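The Calloway Folding Craft Table, White

I've been selling tables out of our little shop in Sistville for years now and this is the one I keep taking home myself (I'm on my second, the first went to my sister and never came back). It's the one to get if you sew, cut patterns, wrap parcels or do big jigsaws and are fed up with kneeling on the carpet!

The top is 600 mm deep, so you can get it through a normal door without taking your knuckles off, and it folds down to 56 mm thick. Mine lives behind the wardrobe. It does weigh a fair bit, so ask for a hand if you've got stairs.

Legs lock with a push clip. They're stiff for the first week or two, then they loosen up nicely. Feet are rubber and screw in and out for wonky floors, and ours is a very wonky floor.

It comes in white or oak effect. I'd go for the white if you work with dark fabric or thread, you'll see every pin. Tea rings come off with a damp cloth, felt pen needs a bit of washing-up liquid, and please don't iron straight on it.
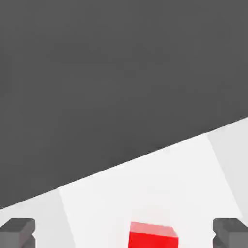

White top, dark grey behind.

Product code: VEN 302
Range: Calloway, by Vendanden
In the box: table, 6 spare clips, hex key
Guarantee: two years

The matching Nelarance stool is back in October, but only in oak effect for now. Drop me a line if you'd like one put by and I'll ring you when the van's been.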